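Clerkine
A novel by Kerubo Magesa
Paperback, Bravmont crime list
$18.00
In stock

Chepkoech Laizer comes home to Mollel in November to sell her late aunt's house. The buyer backs out the day before closing and won't say why. In the desk upstairs she finds a bundle of receipts from a law office called Clerkine, all paid in cash, the last one dated after the funeral.

The story is told in 30 short chapters that switch between Chepkoech and the retired court clerk who used to visit the house on Sundays. Readers who like small-town mysteries with a slow start will do well with it. There is one violent chapter near the end and some strong language. It stands alone, and you don't need to have read Magesa's first book, Truretti, although the same newspaper turns up in both.

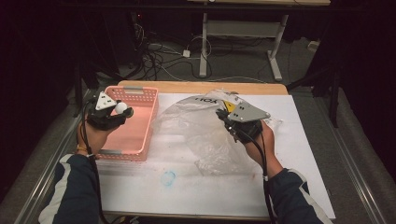 The paperback has the corrected text. In the hardcover two of the clerk's chapters were printed in the wrong order, and anyone who found the middle of the book hard to follow may want to look at it again. We still have a few hardcovers at a lower price. They are listed separately and come with a loose sheet giving the right order.

Details
Format: paperback with flaps
First paperback printing: 3,000 copies
Type size: same as the hardcover
Extras: map of Mollel, author's note, first chapter of the next book
Signed copies: sold out
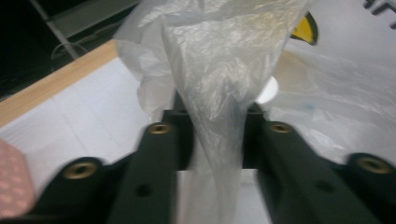

Crumpled plastic bag, close up

Book club set
The set is 22 dollars and includes the paperback and a stapled guide with discussion questions. The questions give away the ending, so hand the guide out after everyone has finished. Extra guides can be added to an order at checkout. If your group needs more than ten copies of the novel, write to us first and we will check the stock before you pay.

Shipping and returns
Orders placed before noon go out the same day, Monday through Friday. Unread copies can be sent back within 30 days. Please include the packing slip. A copy that arrives with bent corners will be replaced, and you can keep the damaged one.

Reader comments
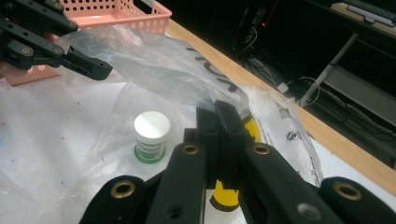 Peninah Makokha: I guessed who was paying the receipts nearly halfway through and still wanted to finish. The clerk is the best thing in it. I would have cut the chapter at the lake, which goes on too long and doesn't tell you anything new about the aunt.

Nimal Rathnayake: Bought this after reading Truretti. The writing is plainer this time and I liked it more. The map helps with the walk to the courthouse.

Also by Kerubo Magesa
Truretti, paperback, in stock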